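Six Drawers and a Thousand Ways to Open Them

Zuzana Krajčí on collecting demonstrations in simulation, and why she still loves a bad one 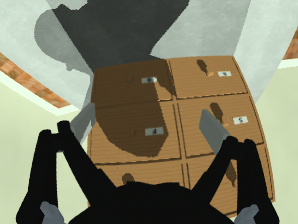 I had been on the call with Zuzana Krajčí for maybe two minutes before she was sharing her screen and talking about drawers. She leads demonstration collection at Zuvorik, a small team that gathers examples for robot learning, and she has spent most of the year on furniture. Cabinets, cupboards, a desk or two. She couldn't be happier about it.

"People hear 'open a drawer' and they think, okay, what else do you do?" she says, laughing. "But go and open one in your kitchen very slowly and pay attention to your wrist. There's so much going on! You line up, you feel for the handle, you pull a little crooked and you fix it halfway. All of that has to be in the examples, or the model never gets a chance to learn it."

The work is done in simulation. An operator sits with a hand controller, gets an instruction such as "open drawer five," and drives a two-fingered gripper to the cabinet, mostly watching through the view from the wrist. When the drawer is out far enough, the episode is saved and the room is rebuilt with a different cabinet angle, different light and a different starting pose for the arm. Then they do it again.

The target for the current set, which the team calls Seixas, was 1,000 good episodes. They recorded 1,221 to get there.

I asked about the ones that didn't make it. "Oh, I keep them all," she says. "Some are just a dropped connection, and those are boring. But some are wonderful. The operator goes for the wrong drawer, notices, backs off and gets the right one. We argued for a week over whether that counts as a good example. I say yes, and I won that one, mostly."

The person on the other side of that argument was Obed Quansah, who trains the models. He joined us for the second half of the call and took it in good spirits.

"My worry was that the model would learn to make the mistake along with the recovery," he says. "So we cut those episodes and keep the part from where the operator starts backing off. Zuzana calls that winning. I call it a compromise."

Shadows are his favorite subject. In early sets the lighting was flat and even, and the trained policy looked terrific until the lamp moved. "It had never seen a drawer half in the dark," Quansah says. "You put a big shadow over the left column and it would drift off to the right, every time, because the right side looked like what it knew." Now the light position changes with every episode, and shadows fall wherever they fall, across handles and number labels too.

That makes the job harder for the people holding the controller. Krajčí does a shift herself every week so she doesn't forget what she's asking for. The bottom row is the one she grumbles about: from the wrist view, the gripper's own body gets in the way. "You learn to look before you go in. You come from higher up, you find your drawer, and then you commit. New operators rush it, and you can see it in the data, these little wiggles at the end."

Do the wiggles hurt? She hands that one to Quansah, who says a few are fine. He is more bothered by operators who get too good. After a couple of hundred episodes, everyone settles into one favorite path, and the examples start to look alike. So the team swaps people between tasks, and Krajčí sometimes asks for a slower approach or a grip from the other side.

"I had one operator tell me I was making her worse at her job," she says. "And I said yes, please, a little bit!"

The next set starts in November, with cupboard doors. Hinges, she tells me, are a whole different animal: the handle travels in an arc and the gripper has to turn along with it. She had already begun sketching the arc in the air with one hand when Quansah reminded her that they had another meeting.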